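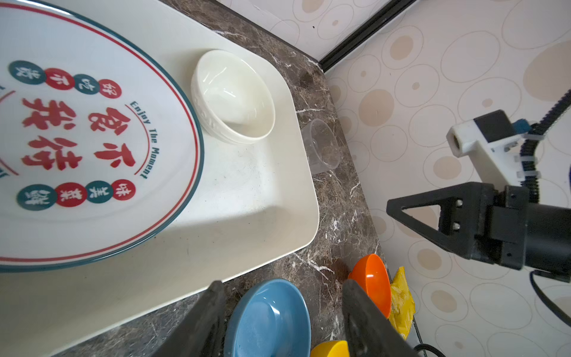
Rules for two arms clearing one counter

jadwiga_w
So we finally wrote house rules for table clearing at our place and I'm excited to share them! Draft so far:
Only one arm over the tray at a time.
Ceramics get the slow profile, plastic cups and bowls can go faster.
Cables get checked by hand before every block of 200 runs.
What are we missing?

MJHyun
Love this. I'd add a rule for the big platter. Ours has a lot of printing on it (Enjoy The Moment, in a nice curve) and I'd want the grip on the rim only, never across the face.

arango_a
Great list, but I disagree with number one. Two arms over a tray is half the fun! Set a minimum gap between the fingers and let them work.

jadwiga_w
What gap do you use?

arango_a
9 cm at the Gallance bench, and we stop both arms if either one goes under it.

Fatos R
Stopping both is right. I'd still keep Jadwiga's rule for new operators, say their first 3 shifts, then switch to the gap. Also please write down what counts as "cleared". A cup on its side beside the tray: is that a fail or a start position? We argued over that all through May.

MJHyun
Start position, if it's in the layout sheet. Otherwise fail.

arango_a
Fail either way for me, but I'll take the layout sheet idea, thanks!

jadwiga_w
Adding the rim grip and the sheet tonight. Version 2 goes up after that, gap rule still open.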